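Rastetville Hand Tools for Robots
Home / Demonstration Gear / Grurkley Hand-Held Gripper, Pair

Grurkley Hand-Held Gripper, Pair
$600.00 the pair
In stock, ships from our warehouse
Quantity: 1
Add to cart / Add to wish list

Teach a robot to tidy a kitchen by tidying a kitchen yourself, slowly, with two fingers per hand and a camera strapped over your knuckles. It's a strange way to spend an afternoon and people keep paying for it, so we make the tool.

The Grurkley is a pair of two-finger grippers on handles. You squeeze, the jaws close. You let go, a spring opens them again. A camera sits on each gripper and records what the fingers are up to, and the recordings go to whatever learning software your lab is currently arguing over. There are no motors in the tool. All the torque comes out of your forearm, which will mention it to you the next morning.

If you already own an arm that takes the matching Grurkley jaws, the same fingers and linkage bolt onto the wrist, so what the person does with the hand-held version and what the arm does later happen with the same bits of rubber. If you don't own an arm yet, you can still collect demonstrations all winter and have them ready for when the purchasing department wakes up.

What it feels like to use

The first hour is humbling. You've been picking up cups since before you could talk, and now a cup is a problem. Your wrist wants to turn the way a wrist turns, the tool is longer than your hand, and the thing you're reaching for is always a little farther away than you decided it was. By the second hour you stop bumping into the table. Most people are usefully competent by the end of a day, and slightly insufferable about it by the end of a week.

The trigger is progressive, so a light squeeze gives a light pinch. We spent longer on that than on the rest of the tool put together. Early prototypes had two settings, which testers named "dropping it" and "eggs everywhere."

The pair is meant to be used as a pair. One gripper holds the bag open, the other puts the thing in the bag. One steadies the jar, the other deals with the lid. You can buy a single Grurkley (see Spares and Singles), and people do, and then they write to us in a few weeks asking for the other one. 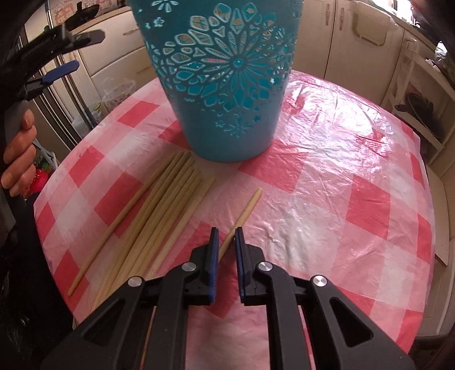
Thin things are where cheap grippers give up. A plate or a mug is forgiving, since there's plenty of it to grab, but small cutlery and anything pencil-shaped will roll off a hard jaw or slip straight between two badly matched ones. The Grurkley's blue finger pads are rubber, and the two faces are set parallel so they meet along their whole length instead of kissing at one corner. A table of bamboo chopsticks is a fair test of that: one lying off on its own is the easy pick, while the ones in an overlapping bundle ask you to take hold of a single stick without inviting its neighbors. Add a tall container beside them and you have a second job, which is lifting the stick up and over a rim with the thin end pointing somewhere sensible. A crinkled, shiny plastic tablecloth is a nuisance too, as it moves when you press on it and throws glare at the camera. We like it for practice. Kitchens are full of surfaces like that, and the robot may as well find out early.

The arms are black, with triangular cutouts that save weight and give you a bit more to see past. The linkage is held by plain round-headed screws you can reach from the front. Strip it, clean it, put it back together on the same table you were working on. We've used up our lifetime supply of tiny hidden clips on earlier products and would like to apologize to those customers here.

In the box

Two hand-held grippers, assembled
Two camera mounts (cameras sold separately, see below)
6 spare finger pads, blue
One driver for the linkage screws
One padded wrist strap for each hand
One printed setup sheet, which we know you'll lose, so it's also on the Downloads tab

Details

Grip: padded, dark gray, same shape for left and right hands
Jaw travel: 99 mm, pad to pad, fully open
Maximum load: 50 ounces, after which your wrist will have opinions anyway
Pads: rubber, replaceable
Power: none for the gripper, whatever your camera needs for the camera
Warranty: one year on the linkage and trigger, none on the pads, which are a consumable like pencil erasers and patience

Cameras

We don't include one. Half of our customers already have a drawer full of small cameras, and the other half have a very firm view on which camera they want that isn't the one we'd have picked. The mount takes a standard screw thread and tilts. Set the tilt before you start and tighten it properly. If it sags halfway through a session, you'll have a beautiful record of the tabletop from slightly too close, and the software will learn from that as well.

With the mount set as shown on the setup sheet, the jaws sit at the bottom of the picture and reach up into it. Please leave them there. New users always want to tilt the camera up for a nicer view of the room. The room is lovely, but the fingers are the part you're teaching.

Questions we get a lot

Will it work for left-handed people?
Yes. The handle is symmetrical, and you've got one in each hand.

Can I wash it?
Take the camera off first. Wipe the arms with a damp cloth. Pads come off and go in warm soapy water. The gripper doesn't go in the dishwasher, even if loading the dishwasher is what you're demonstrating, a distinction one customer missed.

Can I use it on food?
The pads aren't rated for food contact. For fruit you're going to peel, fine. For a sandwich someone intends to eat, use your hands like everyone else.

How long is a session?
As long as you can keep your hand in a good mood. Our own staff swap out often and do the fussy tasks first. Tired hands make sloppy recordings, and you can't edit the sulk out afterward.

Do I need to tidy the room before recording?
We wouldn't. If you clear away everything that doesn't belong to the task, you end up with a robot that can work in an empty room and nowhere else. Leave the shelf as it is. Leave the cardboard leaning where it's leaning.

Does it come in another color?
No. The pads were briefly orange and looked exactly like a traffic cone from the camera's point of view.

From the designer

"I wanted a tool you could hand to a person in their own kitchen without a training day," says Elli Turunen, who drew the first linkage and still answers the harder support mail. "They should be putting things away with it in the time it takes to boil a kettle. They'll do it badly. That's fine, we all did it badly."

Spares and singles

Grurkley, single, right or left (they're the same one)
Finger pads, blue, 6 in a pack
Linkage screw set
Mimthorpe hard case, fits a pair with camera mounts attached
Wrist-side jaw set for robot arms, please check the fitting chart before ordering and again before opening the bag

The Mimthorpe case is worth the money if you carry the pair between sites. It's also heavy, has stiff latches, and will get you a long conversation at airport security. We've never found a way to describe the contents that shortens it.

Shipping and returns

Orders placed after December 29, 2023 ship once the warehouse has finished its stock check. Returns are accepted on unused pairs in the original box. If you've used them and don't like them, write to us before sending anything back, and say what you were trying to pick up. If it was grapes, we have some advice. If it was a cat, we'll be keeping the restocking fee.

Customers also bought: Turunen Wrist Strap (wide), Mimthorpe Hard Case, Grurkley Pads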